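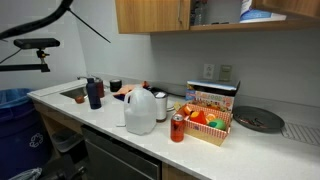

Category: Guidance > Shared kitchens > Robot work

Kitchen work with the Dukeck arm: frequently asked questions

These answers cover the house rules for running a robot arm in a staff kitchen at Zokureo. They apply to everyone who books the Dukeck, including visitors and students on placement. The full rules are in Sheet 421. Where this page and the sheet disagree, follow the sheet.

Who can run the arm in a kitchen?

Anyone who has passed the bench test and the kitchen test. The bench test alone is not enough. Kitchens have sinks, sockets, glass and people walking in for a cup of tea, and the kitchen test covers all of these. A pass lasts until the arm's software moves up a major version, after which you take the test again.

How many people have to be there?

2 at all times while the motors have power. One runs the arm and the other holds the stop button and watches the door. The person on the stop button does not type, take calls or move objects on the counter. If either person leaves, the motors go off.

Do I need to clear the counter first?

No. Most of our kitchen tasks need an ordinary counter with ordinary things on it, such as drinks cans, plastic jugs, packets and canisters. You do need to check what is there before you start. Take away:

- knives, peelers and anything else with an edge
- open containers of hot liquid
- glass within reach of the arm
- medicines
- anything with a name on it, unless you have asked that person

Glassware on a shelf may stay if the arm's reach limit has been set below the shelf. If you can't set the limit, move the glassware.

What about cupboard doors?

Decide before the run whether each door is open or shut and write it on the run card. Both are allowed. An open upper door at head height must be pointed out to everyone in the room. Do not change a door during a run, even if it looks as though it is in the way. Stop the motors, change the door, note it on the card and start again.

How close can the arm work to the sink?

The gripper must stay 60 cm from the tap if there is water in the sink or the tap has been used in the last hour. With a dry sink you may work up to the rim, but the arm may not reach inside it. Tasks that involve running water need a separate form and the sealed gripper.

Can I use the kitchen sockets?

Not for the arm. The arm and its computer run from their own supply on the base, and the base is charged in the workshop. You may use a wall socket for a laptop if the lead does not cross the counter or the floor in front of the base. Appliances already plugged in should be switched off. If an appliance lead lies on the counter, move it to the back and record it as an obstacle.

Can we use real food and packaging?

Yes, with some limits. Sealed cans and packets are fine. Play food and empty packaging are better for repeated picking, as they don't leak. Anything that has been in the gripper is treated as test material from then on. It goes in the marked crate at the end and does not go back in the cupboard. Food that was out on the counter but wasn't touched is also thrown away if it was uncovered.

Pans with anything in them should be moved only by hand unless the pan is the object of the task.

Do the bins have to be moved?

Bins may stay where they are if the base does not need to pass them. Check the liners. A loose liner hanging over the rim can catch on a wheel or a low joint, so fold it in or tie it back. Loose plastic bags on the floor should be picked up before the base is driven. We have had two stops this year caused by bags, and both runs had to be thrown out.

How do I check the sensor?

Look at three things: the bracket is tight, the cable has slack through the full swing of the arm, and the front is clean. Wipe it with the cloth in the kit and nothing else. Kitchen spray leaves a film. If the bracket has been knocked, even slightly, run the Oner alignment routine again. It takes less time than finding out later that the positions were wrong.

Do I have to ask people before recording in a kitchen?

Yes. Put the sign on the door before the sensor is switched on and leave it up until the data has been saved. Anyone who comes in must be told that recording is on. If they don't want to be recorded, pause. Delete the part of the run that shows them if they ask you to, and write that on the card. Post, screens and notice boards should be turned round or covered.

What speed should I use?

Kitchen mode, which is already set on the Dukeck. Do not raise the limit, including for moves where the gripper is empty. Requests for a higher speed go to the lab desk and are only agreed for closed rooms.

What happens if something is dropped or spilled?

Stop the motors and wait for the arm to settle. Clean up, check the base and the floor, then look at the gripper pads. A dropped object counts as a minor event and goes on the run card. A spill that reaches the arm, the base or a socket is a major event. Leave the power off and ring extension 812.

Do these rules apply to the Kong base?

All of them do, and the Kong has an extra rule on floors. It is heavier than the Dukeck base and may not be used on raised or sprung flooring. The ground floor kitchens are suitable. The upper ones have not been checked.

When can I book a kitchen?

Bookings open at the start of each month for the month after. Runs are not allowed between noon and 2 pm. Leave time at the end to wipe the counter and put things back where you found them. The July bookings are open now.

Where do the run cards go?

In the tray by the lab desk on the same day. Cards without both signatures are sent back, and the data stays locked until they are signed.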